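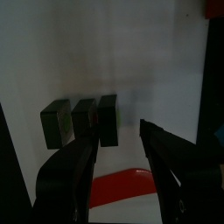 **Black cloth booth over a table: sagging roof, and is a black tabletop a mistake?**

**jadwiga_w** · posted January 14, 2026

Hi all, long-time reader of the small toys board, first time starting a thread. I deal in used play kitchen sets (pretend food, cups, cutting boards, little bottles, that kind of thing) and over the winter I've been obsessed with getting a proper dark booth around my table. Black fabric on the sides, black fabric overhead, a few clamps, done. Or so I thought!

Two problems. One, the roof droops. I can live with a little droop but it gets worse every week, and I've already taken it down and put it back up more times than I want to admit. Two, I can't make up my mind about the table surface. I've been going back and forth between a pale top and a black one, and every time I decide on one I find an item that looks awful on it. Dark blocks are lovely on the pale top. Put the same blocks on black and good luck. Then a white cutting board comes along and I want the black back.

The pale top also shows every smudge. I wipe it, I turn around, there's another smudge.

What's everyone using? I'd like to stop buying cloth.

Jadwiga Wysocka, Clotlow

---

**bjartur_k**

Welcome to the cloth problem. I'm on my third roof.

First thing I'd ask is what weight of fabric it is. People go straight for the heaviest stuff in the store because it blocks light best, and then they hang five yards of it off two clips. Mine was a 1000 denier nylon I got cheap as an offcut and it pulled the clamps right off the rail in the night. Sounded like somebody had dropped a drawer. Lighter knit stuff sags less and you can double it up where light gets through.

On the table I'm firmly in the black camp. Smudges don't bother me, I don't want to see my table at all.

---

**pinecupboard**

Pale top, every time. Sorry Bjartur.

I sell mostly older blocks and counting sets, and the color on those is often only on one side, or it's a small spot you'd never notice if the rest of the piece is fading into the background. I had a dark set last year with a green spot on the side and a buyer asked me three times if it was really green. It was really green! On a pale surface you get the edges and you get the spot. On black you get the spot floating in space.

Smudges: warm water, drop of dish soap, dry cloth right after. Don't use the blue spray, it leaves a film.

---

**bjartur_k**

> On black you get the spot floating in space.

Then turn the piece, or bring the light in lower from the side so the top edge picks it up. I've never had a dark block I couldn't separate from a dark table. It takes some fiddling, sure.

---

**pinecupboard**

I don't want to fiddle. I have a whole shelf of these to get through.

---

**marshmallow_ed**

Popping in to say I had the same droop in my garage setup, and what fixed it for me was sewing a channel along each long edge and sliding a dowel through. It's the edges that go first. Once they start to curl in, the middle has all this slack and down it comes. If you don't sew, the iron-on hem tape is okay. Not great in summer.

Mine is only 18 inches deep though, so take that for what it's worth. Jadwiga, how big is yours?

---

**jadwiga_w**

Oh it's a lot deeper than that, it goes all the way around a full table. I should have said.

Dowels sound smart but I don't have a stiff frame to rest them on at the sides. It's mostly clamps and hope.

---

**jadwiga_w**

Back with a bit more on the roof, and you'll see I've got the black top on. 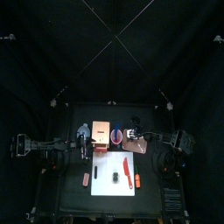

Cord was my big idea for the droop, and I was very proud of it when I strung it. I bought a roll of the thin stuff, figured I'd cross it and let the cloth be held by that, and it did help for the first little while. You can see the two cords making their X and the fabric still sagging a bit all the same, walls too. So I'm wondering if thin cord was the wrong call, or if I need more lines, or if the clamps are simply too far apart. I have some up high on the side walls and then a row lower down along the back, corner, middle, corner, and I keep thinking the back is over-clamped and the roof is under-clamped. Please be kind about the pricing pile, the carrot and the red knife are from different sets and I know it.

---

**marshmallow_ed**

That's way less saggy than I was picturing! I'd leave it, personally. But if it's getting worse by the week then it's the cord stretching. Cheap cord creeps, especially thin braided stuff. Swap it for something that doesn't give (mason's line, or thin wire if you can get it tight without bending whatever it's tied to).

---

**bjartur_k**

Agree on the cord and disagree on leaving it. An X gives you support along two lines and nothing in the four triangles between them. I'd run a couple more straight across, front to back, and keep the X if you like the look of it. And put the cloth *over* the lines and pull it from the outside. I did mine with the cloth clipped underneath for most of a year, like a fool.

Also note how well that white cutting board pops on black. I rest my case.

---

**pinecupboard**

The white board pops, yes. The dark green thing on it doesn't, and neither does that slim black stick! I had to look twice for both. You could rest your case a little less.

But the orange carrot looks terrific against the black and I'll give you the pink cup too, see-through stuff is miserable on a pale top. It just disappears. Blue utensil in it or no.

---

**bjartur_k**

The stick's on a white board, how is that the table's fault?

---

**pinecupboard**

Okay, fair, that one's my eyes.

---

**tansy.and.tin**

Can I ask the boring question, does anyone worry about lint? I tried black felt walls and everything I own was wearing a little gray coat by the weekend. I had to go over every cup with a makeup brush. I went with Brevano cloth after that, the smooth kind, and it's much better but it shines a bit if the light hits it straight on.

---

**jadwiga_w**

Lint is awful, yes. I keep a lint roller hanging on a hook and I've stopped wearing my fleece in there. I haven't tried Brevano, is it the one that comes folded? I can't stand creases. I spent a whole evening steaming the last batch and it dried with new ones.

---

**tansy.and.tin**

Folded, but you can ask for it on a tube and they'll do it if you buy enough. Take the tube.

---

**lui_in_may**

My name is Lui and I'm a pale-top convert (hi Lui). I had a black table from May right up until Thanksgiving and the reason I gave up was small items going missing at the end of the day. I'd swear I'd packed a full set, and there'd be a black checker sitting there the whole time laughing at me. My inventory is nearly 3000 pieces now and I can't be hunting for strays with my fingertips.

What I'd do in Jadwiga's spot is keep both. Black board and a pale board, same size, lean one against the wall when you're on the other. Sort the stock first: dark stuff in one bin, light and see-through stuff in another, and then do a whole bin before you switch. I used to switch per item and it drove me up the wall.

---

**jadwiga_w**

Lui, the bins! I've been switching per item this entire time. No wonder I never finish. I do a cup, then a block, then a bottle, and each one wants something different.

What about things that are two-sided in that way? I've got a light wooden box that goes with a red block, and I have no clue which bin that counts as.

---

**lui_in_may**

Light. Anything wood goes in light for me, unless it's stained really dark. If you can't decide in a couple of seconds it goes in light, and you move on with your life.

---

**bjartur_k**

I'd put wood on gray and be done arguing.

---

**pinecupboard**

Oh now he wants gray!

---

**bjartur_k**

I've always liked gray. Irnach sells a two-sided board, black on one face and mid gray on the other. It's a bit heavy and the gray scuffs if you drag things, so lift them. I've had mine a good while and the black side still looks new. Doesn't solve pinecupboard's blocks but it'd cover most of what's on that table.

---

**marshmallow_ed**

Post number 349 for me and I'm spending it on this: please don't use wire for the roof if there are kids in and out of the room. I said wire up above and I want to walk it back. Mason's line. Tie one end fixed and put a little tension knot on the other (trucker's hitch, look it up, it's fun once you get it) and then you can tighten it in a few seconds when it starts to droop, no taking the whole thing down.

---

**jadwiga_w**

Trucker's hitch, okay, I'm going to practice on a chair leg tonight. My current knots are the kind where you just keep going until it stops moving.

So the plan so far is mason's line, two more lines front to back, cloth over the top of them and pulled from outside, one clamp moved from the back up to the roof edge. Bins sorted by dark and light before anything else. I'm going to hold off on the Irnach board until I've tried the bins, my cloth budget has already eaten my board budget.

One leftover question for tansy: does the shine on the smooth cloth bother you on the walls, or just overhead?

---

**tansy.and.tin**

Just the back wall, if a lamp's pointed at it. Overhead I've never noticed. You could buy the smooth for the roof and keep what you have on the sides, the lint mostly comes down from above anyway.

---

**bjartur_k**

Mixed cloth will look like two different blacks, fair warning. One of mine goes a bit brown next to the other.

---

**tansy.and.tin**

Only if you get both in view! Mine have lived side by side for ages and I've not had one buyer mention it.

---

**jadwiga_w**

Brown black. Great, something new to stare at. I'll order a sample piece first and hold it up next to the wall, and I'll come back here once the new lines are in.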